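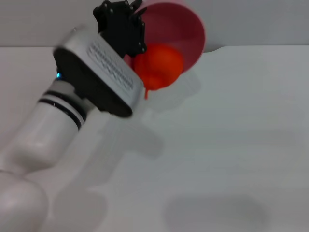 3/7/18

Spent most of the week recording pours. The task is simple enough to say in one line: the arm picks up a cup with a ball in it, tips it, and the ball ends up in a bowl. Getting enough clean examples of that to train on is slow work, and I want to write down how it went before I forget the details.

The total stands at 287 recorded attempts. Of those I have kept 193. The other 94 are in a separate folder and I haven't decided what to do with them. They aren't all failures. Some are perfectly good pours where I stopped the recording too early, and a few have a long pause in the middle where I was thinking about the angle. Pauses are a problem. The policy learns to pause too, and then it sits there with the cup half tipped and never starts moving again. We had that with the stacking task last year and I don't want it back.

I drive the arm by hand through the Jullow controller. It took me a day to get used to it again. The wrist turns faster than you expect for a small movement of the thumb, so my first batch is full of pours where the cup goes over in one jerk. Parvathi Gounder looked through them and said to keep them if the ball went in, as the model should see some fast ones. I kept 61 of that batch. I'm still not sure she's right, but it is easy to take them out later and train again.

The thing I changed halfway through was where the bowl goes. For the first two days I put it back in nearly the same place each time without meaning to. You get into a rhythm and your hand just does it. When I plotted the positions they made one tight blob, and a model trained on that would have learned to pour at a spot on the table whether there was a bowl there or not. So I wrote a short script that gives me a position before each attempt, and I put the bowl there even when it's an awkward reach. 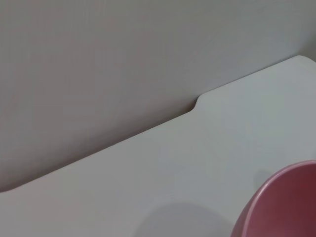 The awkward ones take much longer. If the bowl is well off to one side I have to bring the wrist round before I can see what I'm pouring into, and I use the wrist view more than I thought I would. It does mean those recordings have a searching movement at the start. I have left it in. If the arm can't see the bowl, looking for it is the right thing to do, and I would like it to pick that up from somewhere.

Labelling is done in Gevine, same as before. Each attempt gets a start, an end, the moment the cup begins to tip and a yes or no for whether the ball stayed in the bowl. I do the labels at the end of each day. I tried leaving them for two days and it was miserable, so I won't do that again.

One note for anyone using the Soltau logger: check that the clocks agree before you begin. Mine had drifted and the pictures were lagging behind the joint readings. You can't tell by watching the playback at normal speed. I only caught it when I stepped through a single pour slowly and the gripper opened in the numbers before it opened in the video. The fix was a restart and one line in the config, but I had to go back and shift the timestamps on a whole morning of work.

First training run goes on the Verstraete machine tonight with the 193. I'll hold back the far bowl positions for testing and see how it does on them. If it's poor, the plan for the rest of March is more recordings with the bowl out wide, and probably a second person driving so that it isn't all my habits in there.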